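Saturday maintenance on the right-hand gripper

9 Nov 2024

I look after a pair of hand-held grippers, and most Saturdays start with the same hour of upkeep before any clothes get folded. A few people have asked what that involves, so I am writing it down. It's also useful to me, as I tend to forget the order by January when things slow down.

The grippers are the squeeze type. You hold one in each hand, do the task the way you would with your own fingers, and the camera on each one records it. The recordings go to Orbridge, where they are used to teach an arm to do the same job. My part ends at the upload. I took on the upkeep after the previous pair came back from Clindbridge with a sticking jaw and I got tired of mailing them out.

The first thing I check is the gap between the fingers. With the trigger released they should sit at full width, and with it pulled they should meet flat along the tips. If one tip touches before the other, thin cloth slides out at the corner. You won't see this with jeans. You will see it with a T-shirt, where you pinch a hem three times and get it on the fourth.

The fingers are soft and they wear at the tips first. I wipe them with a damp cloth and a drop of dish soap, then let them dry completely. I used alcohol for a while and I think it made them go shiny and hard sooner than they should have. A set lasts me around 2,000 folds. I keep one spare set in a freezer bag with the date on it.

After that come the screws. I do them by hand with a short cross-head driver and stop as soon as they're snug. They go into plastic, and I've stripped one already. The replacement came from a mixed box from Korar and the head is a different color from the others, but it holds. I put a paint dot across each head at home on my older pair so I could see if they turned. On this pair I haven't gotten to it yet.

Then the side brackets. Lint collects in the slots, especially after a day of fleece or towels. An old toothbrush gets most of it. I use a wooden toothpick on what's left – never a metal pick, which scratches.

Last is the label. Left and right have separate numbers, and the upload form asks for both. If the code is smudged the scan fails and the whole session lands in a folder called "unassigned," and then somebody has to write emails. I wipe the label dry. No soap there.

Once all that is done I do a short run on real clothes before I count the session as started. I like a bed for this, with a mix of weights: denim, something knitted, something thin and dark. 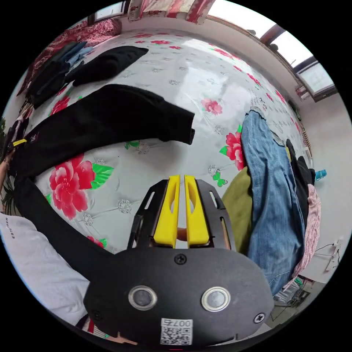 Unit 007 over the bed, with the black piece still to be folded and the denim off to the right.

My test is simple. I do 5 picks on a thick edge and 5 on a thin one. If I drop more than one of the thin ones, I go back and look at the tips again. Dark fabric gets extra attention because I find it harder to judge where the edge is, and I start pinching too deep. When that happens the fold comes out with a lump in it and I redo it.

A slick bed covering is worth practicing on too. Clothes slide away when you push at them, so you have to come down on the cuff from above and close early. Cotton sheets hold the garment in place and hide bad habits.

The one real repair this fall was the trigger on the left unit. It had started coming back slowly, and the fingers stayed half shut after a pick. I took the plate off, expecting a broken spring. The spring was fine. A thread had wound itself around the pivot, 6 inches of it, gray, probably from a sock. I cut it out with nail scissors, put in a touch of dry lubricant from Bouchard and closed it up. The whole thing took less time than finding the scissors.

I don't use oil anywhere on these. It gets on the clothes, and it holds the lint.

Still to do: order another set of fingers, paint the screw heads, and find a better box for the pair. At the moment they ride in a shoe box with a towel between them.

This site uses cookies to remember your preferences and count visits. By continuing to read you agree to their use. Accept | Manage settings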